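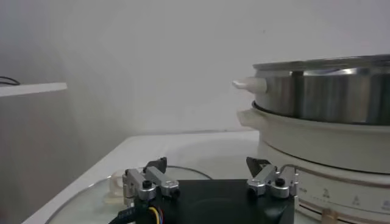
Worktop position 2: electric hot pot with steamer pot fitted, glass lid set down on the counter.

PORTABLE COOKING APPLIANCES: INSPECTION CHECKLIST WITH COMMENTS
Site: Prastby shared kitchen
Round: September
Item: electric hot pot with steel steamer pot and glass lid
Asset no.: 143
Sheet: 11

Results are entered as Pass, Attention or Not tested. A comment is required for every Attention.

1. Location

1.1 Appliance stands on a level, firm surface. Pass.
Worktop checked with a short level in both directions.

1.2 Base fully supported, no part overhanging the front edge. Pass.

1.3 Clearance to wall and to anything fixed above. Attention.
The thin white shelf on the left is fixed to the wall near the working area. Steam released from the left side of the pot when the lid is tilted will travel towards it. Move the appliance further to the right before use. Nothing made of paper to be kept on the shelf.

1.4 Loose leads kept away from the appliance. Attention.
Short black cable at the shelf, looped. Not part of this item. To be identified and put away, or clipped back if in use. It must not hang down to worktop level.

1.5 Wall finish behind appliance sound. Pass.
Plain off-white, smooth. No blistering or lifting found by hand.

2. Base unit

2.1 Casing free of cracks and heat distortion. Pass.
Examined all round with the pot lifted off, including the dark groove round the middle. Groove to be cleaned with a soft brush. Do not use a blade.

2.2 Side handles secure. Pass.
No movement under hand load.

2.3 Feet present and not worn smooth. Pass.

2.4 Heating surface clean. Attention.
Light scale. Descale before next booking and enter in the kitchen log.

2.5 Flex and plug. Pass.
Outer sheath intact for full length, cord grip tight, correct fuse.

2.6 Electrical test. Not tested.
Done by Vesis under the annual contract. Label on underside is in date.

3. Steamer pot

3.1 Pot seats squarely on base. Pass.
No rocking. Seat the pot before switching on, never after.

3.2 Side handles secure and undamaged. Pass.
White plastic, tapered tip. Fixings tightened by a quarter turn.

3.3 Handle alignment. Attention.
With the pot seated as shown, its handle lies directly over the handle of the base. A user reaching for one can take hold of both and lift the whole unit by mistake, with water in it. Add to the instruction card: switch off, unplug, check which handle is in the hand, then lift.

3.4 Rim and wall free of dents and sharp edges. Pass.
Steel polished. Rim checked with a cloth, no snagging.

3.5 Water level instruction available to users. Attention.
Card missing. Reprint from file 124.

4. Glass lid

4.1 Glass free of chips, cracks and deep scratches. Pass.
Inspected against the light on both faces. Any chip, however small, means withdrawal.

4.2 Rim tight to glass. Pass.

4.3 Knob secure. Pass.
Fixing checked from the underside.

4.4 Safe place to set the lid down during use. Attention.
The lid lies flat on the open worktop beside the pot. Clear glass on a white surface is easily missed, and other items get put down on it. Supply an upright lid rest. Until then, lay a dark folded cloth on the worktop and place the lid on that, well back from the front edge.

5. Actions

Reposition appliance, clear of the shelf: before next use.
Identify and secure black cable: before next use.
Amend and reprint instruction card: Tam office.
Order lid rest: Lultance catalogue, kitchen section.
Descale heating surface: before next booking.

Overall result: may remain in service once the actions marked "before next use" are signed off. Next check with the following round.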